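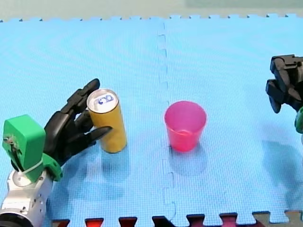 Drinks and Cups Table – Safety Checklist with Comments

Building: Parnham House, ground floor
Checked by: Tiruwork Woldemariam
Date of check: 2018-12-01
Form: 738

Please write OK, Not OK or Does not apply at each point, and add a comment when the answer is Not OK.

1. Table surface
1.1 Table stands firm when pushed with one hand. OK
1.2 Foam mat lies flat, corners do not lift. OK
Comment: The light blue mat is a good choice for this table. A can stands straight on it and a small spill is easy to notice. Please do not put a second mat on top of the first one, I have found this in the Mendell room and the drinks were leaning.
1.3 Mat washed with mild soap this week. Not OK
Comment: The cleaning sheet has no signature after September. Maybe it was washed and not written, but I can only accept what is written.

2. Cans
2.1 Slim cans are kept upright, also when they are full. OK
2.2 No dents on the rim or near the pull tab. OK
Comment: I checked the tray in the cupboard also. One can had a deep dent on the side and I took it out.
2.3 Date on the bottom of the can is still good. OK
2.4 Opened cans are not left overnight. OK
2.5 Stock in the cupboard is not more than 50 cans. OK
Comment: The lower shelf is marked for 20 kg. Heavy trays should go on the floor rack – not on this shelf.

3. Plastic cups
3.1 Cups have no cracks, and the rim is smooth to the finger. OK
3.2 Cups are clean inside, look also at the bottom. OK
Comment: With the clear pink cups it is easy to see dirt if you hold them to the window. With the white ones from Aguirre you must look from the top.
3.3 Disposable cups are used one time only. Not OK
Comment: I found cups drying beside the sink. We have a box of 200 in the store, so please take new ones.
3.4 Cups are not used for hot drinks. OK
Comment: The kettle is now in the kitchen, this was my request from the last check. Thank you.

4. Near the table
4.1 Stunoven heater is at least one meter from the cups. Not OK
Comment: It was moved close to the table again. I put it back under the window and marked the place on the floor with tape.
4.2 Electric cords do not cross the walking way. OK
4.3 Paper towels are in reach. OK
4.4 Bin for cans and bin for cups have each a label. OK
Comment: The label of the can bin is becoming loose – new tape is enough.

To be done before the next check: 1.3, 3.3, 4.1.
Signed: T. Woldemariam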